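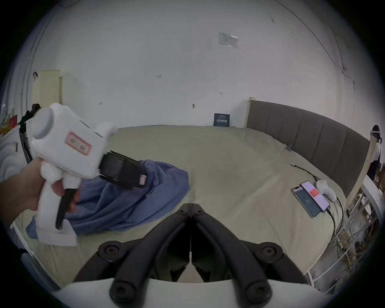
Jericho Salazar trouve que « peignoir » n'a rien à faire dans la même catégorie que « serviette », et que quiconque a déjà répondu à la porte en serviette connaît la différence. La remarque est fondée. La catégorie reste commune jusqu'à la prochaine version, le temps de renuméroter.

Lexique du linge de maison, fiche du jeu de données
Version déposée le 28/3/26

Contenu

Le fichier principal réunit 884 entrées en français, chacune désignant une pièce de linge, une partie de cette pièce ou un défaut qu'on peut lui reprocher. Les mots viennent de trois sources : les catalogues de la maison Ocampo, les fiches de réception de la blanchisserie Protell à Brendport, et les cahiers d'un pensionnat de Clestton où l'on marquait tout, y compris les torchons, au fil rouge. Les cahiers sont de loin la source la plus riche et la moins lisible.

Chaque entrée porte les champs suivants :

terme : la forme au singulier, sans article
variantes : séparées par un point-virgule, jamais par une virgule, pour des raisons que la version précédente a rendues douloureuses
categorie : une valeur parmi 21
definition : une phrase, parfois deux quand il s'agit de draps-housses
source : O, P ou C
note : champ libre, très libre par endroits

Les fichiers

lexique.csv contient tout, en UTF-8, avec une ligne d'en-tête. exemples.csv donne 500 phrases d'emploi, reliées au lexique par le champ terme. Une entrée peut avoir plusieurs phrases ; beaucoup n'en ont aucune. « Taie » en a une quantité déraisonnable.

Un troisième fichier, doutes.txt, rassemble les cas sur lesquels nous n'avons pas su trancher. Il s'allonge plus vite que les deux autres.

Annotation

Deux personnes ont attribué les catégories séparément, puis ont comparé. Le désaccord portait sur 335 entrées, dont l'essentiel tenait à une seule question : une housse de couette est-elle une housse ou un drap ? Nous avons retenu housse. L'une des deux personnes maintient que c'est un drap plié en deux et cousu par des gens pressés.

Les définitions ont été réécrites à la main. Celles des catalogues étaient inutilisables : « douceur incomparable » y sert à la fois pour la percale, la flanelle et un tapis de bain.

Limites connues

Les couleurs sont absentes. Ocampo en vend beaucoup, mais « brume », « galet » et « aube » désignent selon les années le même gris, et nous avons renoncé.

Le vocabulaire du repassage est mal couvert. Protell calandre tout et ne connaît guère que les mots de la calandre – le fer à main y passe pour une coquetterie.

Les régionalismes ne sont signalés que lorsqu'un relecteur a protesté. « Patte », « wassingue », « panosse » et « since » figurent donc bien au lexique, avec des notes assez vives. Toutes désignent la serpillière, qui n'est d'ailleurs pas du linge de maison au sens strict. Les retirer nous a paru imprudent.

Usage

Le lexique convient à l'indexation de catalogues, à la recherche de synonymes et aux mots croisés. Il ne convient pas au calcul des métrages : les dimensions citées en note sont celles des sources, avant lavage, et le coton a ses opinions.

Corrections

Merci d'indiquer le terme, le champ et la correction proposée, une par message. Les corrections reçues avant la fin de mai entreront dans la version suivante, avec le peignoir et sa catégorie à lui. Les messages concernant la housse de couette seront versés à doutes.txt sans réponse individuelle.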